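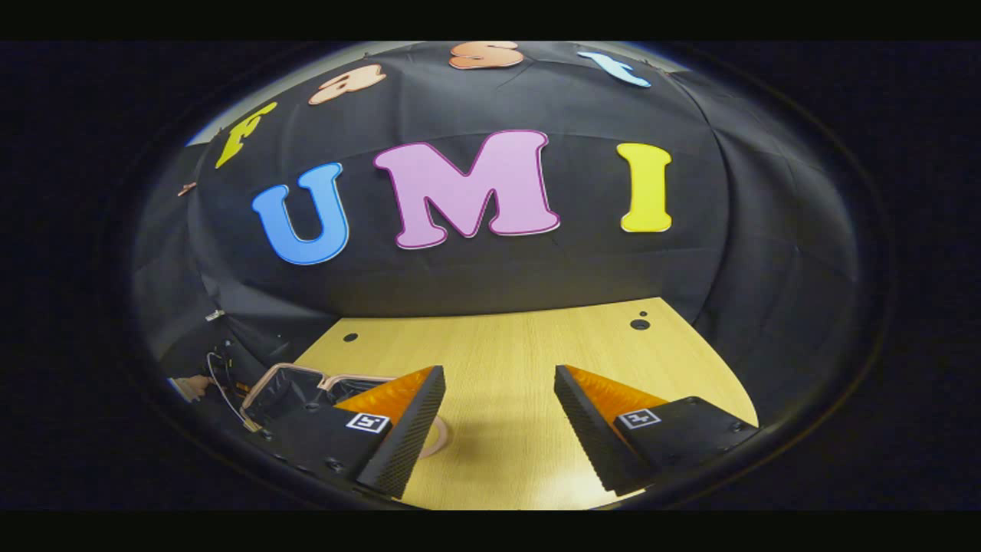
Chapter 3
Before You Move a Wall

Most remodeling projects begin with a complaint. The kitchen is dark, the hallway is narrow, the bathroom door hits anyone brave enough to brush their teeth. By the time a contractor arrives, the complaint has usually become a plan, and the plan has become a sledgehammer leaning in the corner.

Darnell and Ayantu, the couple we follow in this chapter, wanted their kitchen wall gone by July. It was 18 feet long and, in Darnell's opinion, pointless. The wall was holding up the second floor - a modest point in its favor.

A load-bearing wall carries weight from above down to the foundation. Take it out and that weight needs another path, normally a beam resting on posts. The posts need solid footing of their own, a detail that tends to surface after the beam has been paid for.

In this chapter you will learn to read floor framing from the basement, sketch a load path, and tell a partition from a bearing wall. You will also price the work, including the $400 engineer's visit that Darnell called a luxury.

Key terms: joist, header, partition, point load, temporary shoring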